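From: Ilse Sperling, Competition Secretary
To: Road Running Members List
Date: 23rd December
Subject: Re: Drink stations and personal bottles at the Rultstead road races

Dear members,

Thank you to the clubs that wrote in after the autumn meeting. The most complete letter came from Timo Janssen of Grelaswood Harriers. I quote it here with his permission, and my reply on behalf of the Competition Office follows.

> Dear Ilse,
>
> I am writing for the Grelaswood athletes who ran the June marathon at Rultstead. Our runners were satisfied with the course and the timing. They were less satisfied with the drink stations on the second lap.
>
> Two of our women had handed in personal bottles the evening before, labeled as the entry booklet asks. Neither bottle was on the table at the third station when they came through. One was later found at the fifth station, with the bottles for the men's race. The other was returned to us after the finish, unopened.
>
> We also ask the office to look at the rule that only race officials may hand a bottle to a runner. Other regional races allow one club representative at each station. In warm weather a missed bottle matters a great deal, and our athletes would like to know who is responsible for it.
>
> Finally, could the entry booklet say plainly when bottles are due and where? The present wording gives the hotel in one paragraph and the stadium in another.
>
> With kind regards,
> Timo Janssen
> Grelaswood Harriers

The office has reviewed the station records for the June race and accepts the first point. There were 621 starters across the two races, and the personal bottles for both were sorted in the same room on the same evening. The crates for the third and fifth stations carried labels of the same color, and bottles for the women's race were placed in the wrong crate. The error was ours, and I have written separately to the athletes concerned.

The following arrangements will apply from the next edition of the race.

Personal bottles will be accepted at the stadium entrance only, between noon and 6 p.m. on the day before the race. The reference to the hotel will be removed from the booklet. Bottles brought on race morning will not be accepted, including those from athletes who travel overnight. Clubs with a late arrival should arrange for a teammate to hand the bottles in.

Each athlete may submit one bottle per station. The bottle must show the race number on two sides, in figures large enough to read from the road. Ribbon, tape and small flags may be added, provided they do not cover the number or stand higher than the bottle itself. Glass will be refused.

Bottles will be kept in open trays, one tray to a station, and the women's and men's races will be stored in separate rooms. The station captain will sign for each tray when it is loaded and again when it is set out.

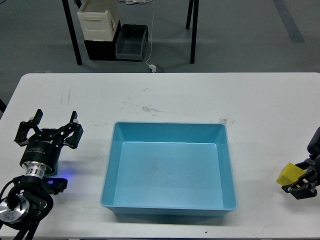
Light blue open tray on a white table.

On course, personal bottles will be set out on tables of their own, placed 100 meters before the general water tables. At present the two kinds of table stand side by side, and several clubs told us that slower traffic taking cups made it hard to reach the bottles. The order of the tables will be by the last digit of the race number, and a board with the digits will stand at the start of each row.

On the question of club representatives, the office is prepared to allow a trial. At the Lesar half marathon, each club with three or more entries may register one representative for one station of its choice. The representative must remain behind the table, may not run beside the athlete, and may hand over only bottles that have been through the normal check. An athlete who takes a drink from any other person, or at any other point on the course, will be warned the first time and may be disqualified the second. If the trial at Lesar is orderly, the same arrangement will be proposed for Rultstead.

I should add a word about the general stations. There will be 12 on the marathon course, two more than last year, with the additional stations on the exposed section along the Dierckx road. All of them will have water. Sports drink will be offered at alternate stations, and the booklet will name the product and its strength so that athletes may try it in training. Sponges will be available from the second station onward.

Race medical staff have asked me to remind clubs that an athlete who feels faint or confused should stop at the nearest station and speak to the captain. Every captain will have a radio. Stopping for assessment does not in itself end an athlete's race, and an athlete cleared by the doctor may continue within the time limit.

Comments on the draft wording may be sent to me directly or posted to this list. Clubs wishing to register a representative for Lesar should give the person's full name, the station requested and a telephone number. Where more clubs ask for a station than the tables can take, places will be given in the order of registration.

The office is closed until after the New Year, and messages received in that time will be answered when it reopens.

Yours sincerely,

Ilse Sperling
Competition Secretary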